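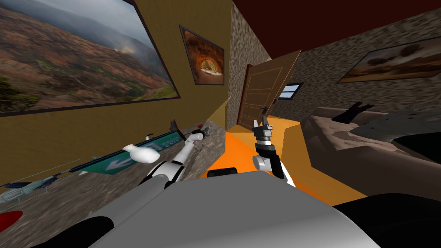 Simulated room, left gripper at the stone counter. Thread on how we gather examples for our learning system (1/13)

2/ I write this thread for people who ask me how the data for Tallodo is made. Tallodo is our small project for teaching a two-armed robot to work with things on a counter. I am one of the people who sit in the chair and drive the arms.

3/ We call one recording an episode. It starts when I press the pedal and it stops when I press it again. Between these two moments everything is saved: the camera views, the joint positions, the state of both grippers, and the sentence that tells what the task was.

4/ The room is called Grulville. All our rooms have names like this, and I don't know who began it. Grulville has the yellow wall, the orange floor and the sofa. Dariusz Zawadzka built it, and he is also the person to write to when a painting hangs inside a wall.

5/ Before each episode the objects are placed again by a script. The model helicopter can be close to you or far from you. The green sign with the arrow can lie in your way. You must look first and move after. My worst episodes are the ones where I moved in the first second.

6/ The target for this room is 600 accepted episodes by the end of September. Accepted means that a second person has watched it and agreed. In our group this person is Kirsten MacDonald, and she is strict.

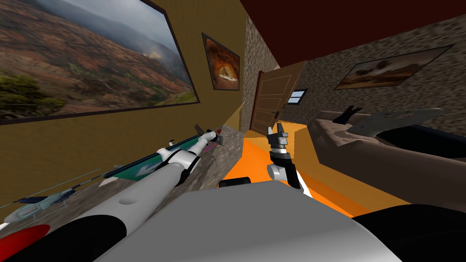
Page last changed: September, 4:13 p.m.

7/ The same room again, with the left gripper just above the stone. The small pink-and-red thing next to it is the kind of object I find most difficult. The fingers hide it from the head view exactly when you need to see it.

8/ What I learned with small objects: come from above, stop, look at the distance, then go down slowly. The stop feels like lost time. But in my first weeks I did not stop, and Kirsten sent back three of my episodes in one morning with the comment "where were you looking?"

9/ We had a long discussion about the arm that has no work in the task. Some drivers let it hang anywhere. The system learns this too, and later you get a policy that waves the second arm for no reason. Now the rule is that you park it in a calm position before you start, and you leave it there.

10/ Mistakes. We keep some of them! If I miss the object and then correct it in the same episode, this is a useful example, and it goes in with the tag "recovery." If I miss it and knock something to the floor, I end the episode and mark it as failed. We save the failed ones in a separate folder called Pacheco. Please don't ask me about this name either.

11/ The text line needs as much care as the driving. "Pick up the thing" is a bad line. "Pick up the small red object at the far end of the counter" is a good one. I am not a native speaker, so I ask a colleague to read my lines once a day. She changes mostly "the" and "a."

12/ Some of you asked if simulated examples are enough. For our group, no. We train on Grulville and on Trivville, which is the kitchen room, and after that we add real recordings from the lab. The simulated part gives us many layouts quickly. The real part is slower, and it teaches contact much better. I can't give you the right mix, we change it almost with every training run.

13/ Practical things for new drivers: set the chair height before you log in. Take a break after four episodes that went wrong one after another, because the fifth will be wrong also. Write your notes the same day. If the view seems tilted to you, check the head pose in the menu before you record, and tell Dariusz which episode number it was. I will answer questions under this post in the evening, when my shift is over.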